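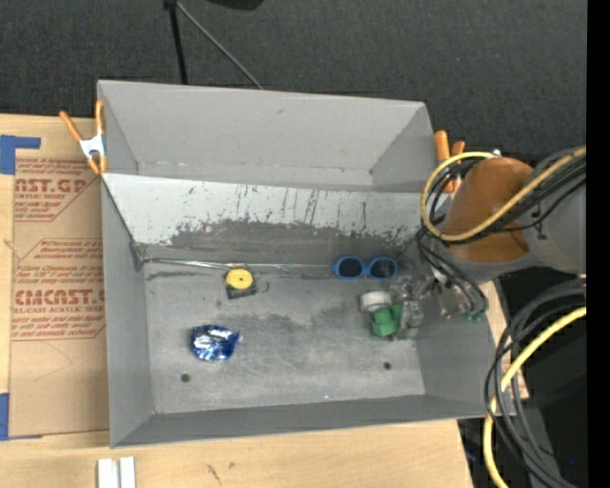 Trodham Undosau workbench review: seven months in a very small garage

25 Mar 2026

I bought this bench in August, used it hard all fall and winter, and kept meaning to write it up. A couple of you asked in the comments on the chair post whether I still liked it. I do, mostly! There are a few things that bug me and one that bugs me a lot, and I'll get to those.

First, where it lives. Our house was built in 1925 and the garage was clearly built for a car from 1925, so it's narrow, the floor slopes toward the door, and there's one outlet by the light switch that I have an ongoing relationship with. We park in the driveway. The garage is for bikes, paint cans, the snow shovels and me. I fix up old chairs and small tables in there, plus whatever breaks in the house, and before this bench I was working on a door laid over two sawhorses. It did the job for years. It also walked across the floor every time I sawed anything, and I hurt my back leaning over it, and eventually I got fed up.

What I wanted was a bench that stays put and is tall enough, and that I could carry in by myself in pieces. I didn't need a cabinetmaker's bench with two vises and a price like a used car. I looked at the Undosau and at the big Clullotari one that everybody recommends, and went back and forth for a long time (my family would say a very long time).

The Undosau top is 62 inches long and the working height is 33 inches with the feet screwed all the way in. That was what sold me. The Clullotari is longer, and it would have blocked the side door by the width of my hand. I taped the outline of both on the floor with painter's tape and lived with it for a week, stepping around the tape like it was real furniture. I recommend this to anybody buying anything large. The Clullotari lost before I'd even opened my wallet.

Getting it home

I ordered it through Venkataraman Hardware, the store down by the post office, where they'll match the online price if you ask nicely. It came in two boxes. The top is one of them and it is heavy, I mean really heavy, and the box has no handholds. I ended up walking it end over end from the driveway on a moving blanket. The leg box was easy.

One corner of the top box was crushed when it arrived but the foam had done its job and there wasn't a mark on the wood. I checked all four corners before I signed for it and you should too. I once accepted a bookcase without looking and that was a whole saga.

Putting it together

The instructions are drawings only, no words. They're good drawings! But there's a step early on where you bolt the side rails to the legs, and the rails look the same both ways up, and they aren't. The holes for the lower shelf are closer to one edge. I put one on upside down, found out three steps later, and took the whole side apart. If you get this bench, lay both rails on the floor next to each other before you start and make sure the holes line up.

All the bolts take the same hex key, and it's in the bag, and it's a miserable little thing. I used my own. Don't tighten anything until the top is on. I know every set of instructions says this and I know I never listen, but here I did it my way the first time and the top wouldn't drop onto the pegs. Loosened everything off, gave the frame a wiggle, and it sat right down.

It took me an afternoon, including the rail mistake and a break for a sandwich. A patient person with a helper would be much quicker.

How it's been to use

It doesn't move. I can't tell you what a change that is. I can plane a board with my hip against the edge and the bench just stands there. The feet screw in and out so I was able to take up the slope in the floor, with the two on the door side wound out a good bit more than the others. I check them with a level every so often and I've had to adjust one of them once, after I dragged the bench out to rescue a dropped screw bit. (It was behind the paint cans. Of course it was.)

Trodham says it holds 800 pounds. I have no way to test that and no plans to. I've had a cast iron stove door on it, and a dresser with the drawers in, and myself, standing up, changing the light bulb. I'm sure they'd rather I didn't do that last one. It felt like standing on the floor.

The height is right for me. I'm on the tall side, and I can do hand sanding for an hour without my back complaining. If you're shorter you may find it a bit high for planing, and there's no way to go lower, the feet only make it taller. My daughter stands on a step stool to paint birdhouses and says it's fine, but she says that about everything as long as there's paint.

The top comes with a thin factory finish that feels kind of plasticky. I scuffed it with fine sandpaper and put on three coats of oil, and I'm happy I did. Glue drips pop off with a scraper now. There's one ring where I set down a wet coffee can and forgot it, and it's not coming out. Fine. A bench should have a ring on it.

The vise

So here's the part that bugs me. The Undosau has a small vise bolted to the left end, and it's just not very good. The jaws aren't lined, so the first thing you clamp in it gets dented (ask me about the chair leg). And there's a lot of slop in the screw, so you turn the handle and for the first half turn nothing happens at all. When it does grab, it grabs at the top of the jaws before the bottom, so a thin piece wants to tip.

I glued leather on both jaws from an old belt, which fixed the denting and helped a little with the tipping. For anything serious I use clamps. I looked into swapping the vise for a better one, and the bolt holes are in an odd spot that doesn't match anything I could find, so you'd be drilling into the end of your new bench. I'll probably do it this summer. But a bench at this price ought to have a decent vise, or leave it off and charge less.

The Clullotari is better in this department, by the way. I tried one on a floor model and it closed flat and tight. If you mostly work in the vise, and you have the room, go that way.

The shelf and the drawer

The lower shelf is slats, with gaps between them wide enough to lose a pencil. Mine has a piece of old paneling cut to fit on top and now it's a proper shelf. It takes the circular saw, the box of clamps, and the shop vac if I turn the vac sideways.

The drawer is shallow and runs on wooden runners, no metal slides. I thought I'd hate that. In summer it stuck, and I rubbed a candle stub along both runners, and it's been smooth ever since, even through the damp weeks. It doesn't have a stop though! Pull it too fast and you're wearing it. I screwed a little block inside at the back and that took care of it.

For loose hardware I don't use the drawer at all. I like metal bins for that, the open kind you can get your whole hand into, and an old gray one with a sloping divider down its length is my favorite sort. Scratched up is fine by me. If there are holes in the bottom, put a piece of cardboard down before you pour in your finish nails. I learned that over a rug.

What I'd tell you before you buy

Measure your doorway as well as your floor. The top went through our side door with very little to spare and only because I took the screen door off its hinges first.

Budget for oil and for a better vise. Ask your local store about a price match before ordering, and ask about delivery while you're at it, because mine would have brought it into the garage for a small fee and I only found that out when I was standing in the driveway with the truck leaving.

Tighten the bolts again after a month. Mine had all loosened a hair, I guess from the wood drying out once the heater was on. They've held since then.

And get a rubber mat for the spot where you stand. It has nothing to do with the bench, I just want everyone to have one. The concrete in our garage in January goes right up through your boots.

Would I buy it again? Yes, for this garage. If I had a full-size shop I'd be tempted by the Clullotari, and I'd miss the Undosau's drawer, candle wax and all. I'm giving it four out of five, and the missing one is entirely the vise.

Next up is the rocking chair with the split seat, which has been sitting on the bench since last weekend, clamped up and taking all my clamps. If anybody has a good way to get old hide glue out of a round hole without making the hole bigger, please leave it in the comments. I've tried hot water and a toothbrush and I'm not getting far.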